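Datasets / Bimanual / Assembly

Eynon Stool Assembly: data card

Mabli Llewellyn, March

Eynon is a set of teleoperated demonstrations of two robot arms fitting tubular legs into the underside of a square plastic seat frame. 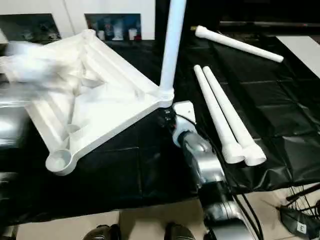 The set was gathered to train imitation policies on insertion tasks where the part is long, light and awkward to hold near its centre of mass. It is the second Zinditz release. The first covered lids and jars only and shares no episodes with this one.

## Contents

The release holds 588 episodes. Of these, 63 are marked as failures and kept in a separate split. An episode covers the fitting of one leg, so a full stool is spread over several episodes with the same `build_id`. If you want whole builds, group on that field and sort by `step`. Do not sort by file name, as some files were renamed when the upload was redone.

Each episode folder contains:

- `head.mp4`, colour video from the head camera
- `joints.parquet`, measured and commanded joint positions for both arms
- `grip.parquet`, gripper opening and motor current
- `meta.json`, task text, operator code, outcome and notes

Video and joint logs share one clock. Gripper current is logged by a different board and is matched to the nearest joint sample at export.

## Task

At the start of a build the frame lies on the table with its underside facing up. Each corner has a round socket. The loose legs are white, narrow at one end and flared at the other, and lie on the table to one side of the frame. The operator picks up a leg, brings it upright over a socket, lowers it and seats it. Once a leg is standing it stays in place for the rest of the build, and the arms have to work past it.

Only the first leg of a build starts with all sockets empty. From the second leg on, the policy has to find a free socket and avoid the occupied ones. We did not fix the order in which sockets are filled. Operators were told to take whichever corner they could reach cleanly, and their habits show in the data: the near corners tend to go first.

The frame is not clamped. It can be turned on the sheet between episodes, and in many episodes it sits with a corner towards the operator. Treat frame angle as free. The other arm may hold the frame steady, push it round, or do nothing.

## Work surface

The table is covered with black plastic sheeting. The sheet has fold creases and shiny wrinkles that move when the frame is dragged. Early trials on a bare pale table gave poor contrast with the white parts, and none of those trials are in the release.

The room was left as it was. Shelving, bags, cables and the floor in front of the table can appear in the video. We have not masked or cropped anything. If your model is sensitive to background, crop to the sheet before training.

## Collection

Operators drove both arms with the Rurex leader rig. Sessions were limited to 40 minutes, after which the operator changed or took a break. Arms were returned to the home pose at the start of every build but not between legs, so episodes with `step` above 1 begin wherever the last one finished.

An operator ended an episode with a foot pedal. The pedal press is trimmed from the logs, but the arms are often already moving away by then. Where this matters, use `t_seated` in `meta.json`, which was marked by hand from the video.

## Outcome labels

`success`: the leg is in the socket and stands without support when the gripper opens.

`failure`: the leg fell, was dropped out of reach, or the operator gave up.

`assisted`: a person touched a part during the episode. These are left out of both splits and can be had on request.

A leg that leans slightly after release counts as a success. We looked at using a tilt limit and dropped the idea, as the head view does not support a reliable angle estimate. Anyone who needs a stricter label will have to make their own.

## Known problems

Strong overhead light washes out the middle of the frame in many episodes. Ribs and channels on the underside lose their edges, and detectors trained on sharper views do badly there. Exposure was locked at the start of collection and we chose not to change it part way through.

Fast arm motion is blurred at the sides of the view. The blur is worst when one arm crosses the frame while the other is holding still.

Tall parts leave the view. Once a leg is upright its far end may be above the top of the image, so the upper end cannot be tracked through the whole insertion.

The wrist cables sometimes hang between the camera and the socket. They were re-tied during collection and their path is not the same throughout.

Task text was written by three people and is inconsistent. "Leg", "tube" and "post" all mean the same part. A cleaned column, `task_norm`, is provided.

## Splits

Train and test are split by `build_id`, never by episode. Please keep it that way if you make your own split. Neighbouring episodes in a build share the same frame position and the same loose parts, and a random split by episode will inflate scores.

## Loading

The Zurnance loader reads the folders directly. Set `align=nearest` to get gripper current on the joint clock. The default is `align=none`, which returns the raw board times. Video is decoded on demand and no frame cache is written unless `cache_dir` is given.

## Changes

1.1: fixed swapped left and right gripper columns in the failure split. Added `task_norm`.

1.0: first release.

Report faults to Mabli Llewellyn with the `build_id` and `step`.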